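Closing a straight wound: notes for session 14
Riaan Maluleke, Skilten teaching block

Right, so last time we finished with needles, and I promised we'd get to the bit everybody wants to do, which is the stitching itself. Read these before you come in, please!

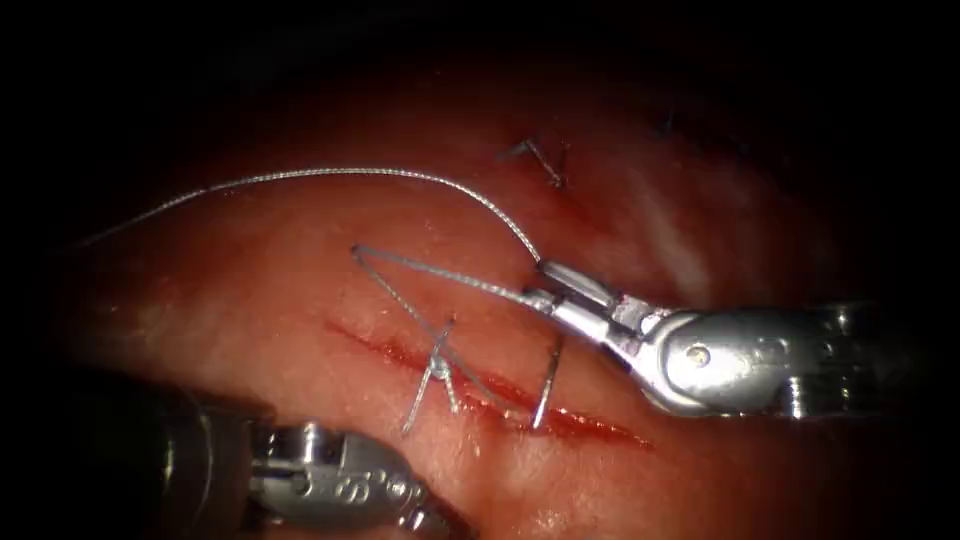

I always start people on a straight cut, and I'd like you to look at the edges before you touch anything. Where do they want to sit? Tissue has its own ideas, and if you haul the two sides together too hard they'll pucker, go pale and heal badly. I say "kiss, don't squash" so often that the Brirken group wrote it on my mug.

Spacing next. Go in at a right angle, follow the curve of the needle round, and come out the same distance from the edge on the far side. If one bite is deep and the other shallow you get a step, and you'll feel it with a fingertip even when you can't see it.

Now thread. Braided is lovely to handle and holds a knot well, but it drags a bit on the way through, so pull slowly and in line with the stitch. Monofilament slides beautifully and then springs open the moment you look away (we'll do both, bring patience). Keep the long tail lying off to one side, well clear of the wound, and always know which end you're holding. Most of the tangles I get called over to are somebody pulling on the wrong strand.

For the knot, make your loop loose and roomy, go and fetch the short end, then lay the throw down flat. Change direction for the next one. If you don't, you've tied a granny, and I will find it.

A bit of ooze along the line is normal while you work. Dab, don't wipe.

Practice: 20 single stitches on the Xaba pads before next session, cut out and kept in an envelope with your name on. Bring your worst one as well as your best. Pads are in room 373, bottom drawer, and please put the lids back on the sharps tubs.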